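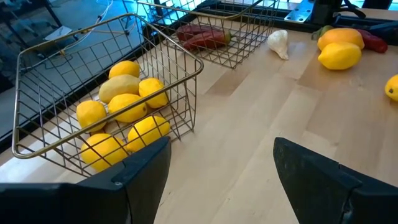

Mavel wants 2000 examples of a robot sorting produce before it trains anything. It has 600. I spent a morning watching the total creep up, and I left less sure than I came that the number means much.

The method is simple enough. An operator guides the arm, the wrist camera records, and each run is saved with the motions that went with it. Jasedura, the software that stores the runs, accepts or rejects them by length and by whether any data dropped out. It doesn't ask if the grasp was a sensible one. A clumsy run and a clean run count the same.

Then there is the matter of variety. Lemons, garlic, something red, the same pale wooden table. The company says the layout changes between runs, and it does, by a hand's width here and there. My kitchen changes more than that before breakfast.
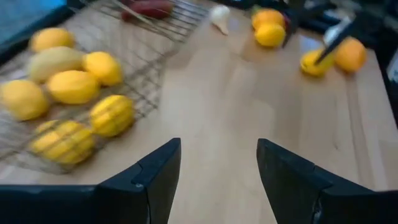
Page last changed: April, 4:10 p.m.

Blur is another sore point. When the arm moves fast, the lemons nearest the fingers smear into doubles. Mavel keeps those runs and says a working robot will see the same thing. Maybe so. Hamel, a smaller outfit, throws them out and claims to do fine with 200. Neither company could show me a test on a table it hadn't recorded on.

Drameo, which plans to license the finished model, has asked for 2 such tests before it pays. I'd ask for more, and I'd bring my own fruit.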